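Fourteen grams short

I have been putting off writing this up because I wanted to find one clear cause, and I don't have one. What I have is a bean-weighing task that worked 20 times in a row in August and then started lying to me, and a status light that stayed green through all of it.

For anyone who skipped the earlier posts: two small arms, one kitchen scale, a container of dried beans, a scoop and a cup. The arms are supposed to get a set weight of beans into the cup and then stop. The control software is Horrocks, which I run on top of the arm drivers from Tralen. I picked beans because they roll, they bounce, and they don't care about my demo.

The fault goes like this. The run finishes, Horrocks writes "target reached" in the log, both arms go quiet. I take the cup off, zero the scale, put the cup back and do the subtraction for its own weight. The beans come up 14 grams short. Next run, fine. Run after that, short again, by a different amount. Out of the last batch I threw away five results, and those are only the ones I bothered to check by hand.

My first guess was the scale, since it was the cheapest thing on the table. I tried it with a 100 gram check weight in the middle of the platform and then out toward the rim, and it was right every time. I swapped the batteries anyway. No change.

Second guess was the software rounding something badly. The Tralen forum is full of people who will tell you it's your calibration, whatever "it" is. I recalibrated both arms, which ate most of an evening, and got the same fault with slightly prettier motion.

Then I did what I should have done first and sat there with a notepad for a whole session, watching the cables instead of the grippers. The right arm has a cable that loops down from the gripper, and when the gripper is out over the cup that loop comes down across the platform of the scale. A cable resting on a scale pushes on it. How hard depends on the angle of the wrist, and the wrist is never at quite the same angle twice. So the reading includes some beans, the cup, and a bit of cable, and the software believes all of it.

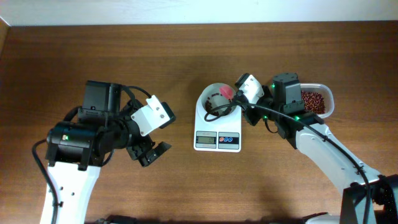 Right gripper over the cup, cable across the platform, green lights on.

I can hear people saying "so tie up the cable." I did. I clipped the slack back along the link and the short weights mostly went away. Mostly. I still got one bad run after that, and I can't blame the cable for it because I was looking straight at it and it wasn't touching anything. Maybe a finger brushed the rim of the cup. Maybe the reading was taken before the scale had settled. I don't know, and I'm suspicious of how much I wanted the cable to be the whole answer.

What bothers me more is the green lights. As far as I can tell from the Tralen manual, green means the motor has power and hasn't tripped a limit. Fair enough, but Horrocks takes that and turns it into a "healthy" flag for the entire run, and Plonis, the dashboard I use on top, turns that into a big percentage with a smile next to it. Every one of my bad runs is in there as a success. I went back and looked. If I had only read the dashboard I would have told you this thing was nearly perfect – and in my last post I more or less did. I've put a correction at the top of it.

Changes so far:

The arm has to back away from the scale before any reading counts.

Two readings, a few seconds apart, and they have to agree.

I weigh every cup by hand at the end until I trust it again, which may be a while.

It is a lot slower now. Somebody at the Mimden meetup told me that checking by hand defeats the purpose of automating it. I could scoop the beans myself in a tenth of the time, so I'm not sure what purpose we were talking about.

Next I want to log the raw scale output through a full run and see whether the jump shows up when the wrist turns. If it doesn't, I'm back to guessing.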